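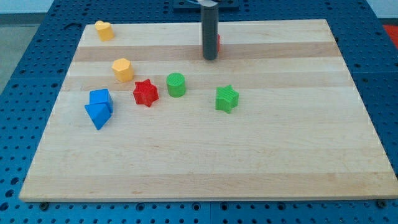
We have the Jollano starter kit from Trarnar for three weeks now, and I promised to write here what I think of it. First, what you pay for: a software license, a set of lessons and one year of support by mail. The arm and the table you must already have. We put a wooden board on our perforated table and the kit's first lesson on top of it, so plastic shapes in plain colors, a heart, stars, a cylinder, a cube and so on. My colleagues laughed a little about the heart.

2/ Installation. The guide says one morning. We needed a morning and a part of the afternoon, mostly for the calibration. The steps are correct but the order is strange: you measure the table height in step 3 and you get the tool to measure it in the next chapter. Read everything one time before you begin.

3/ Teaching a new shape is the good part. You show it in several positions, you give it a name, you wait. Roughly 60 positions were enough for the cube. The stars needed more, and I understand why – the points give the gripper few good places to close.

4/ We ran 327 picks with our own settings. I wrote down every failure by hand. Most of them were with two blocks touching each other. The program then takes them for one object and goes to the middle. Support knows this problem and says that an update comes in July. I will believe it when I have it.

5/ The price. Our quote was 3000 euros for the first year, without training. For a school this is a lot. For a small workshop like Gentile, where I work two days per week, it is possible, if the kit is used every week.

6/ I also compared with Adis, which we rented before. Adis is faster to start and its screens are nicer, but you can't change the grip force for each shape. With Jollano you can. For me this decides it.

7/ Lucrezia Valentini asked if it works with shiny metal parts. I haven't tried it yet. I have a box of small brackets ready for next week and I will add the results to this thread.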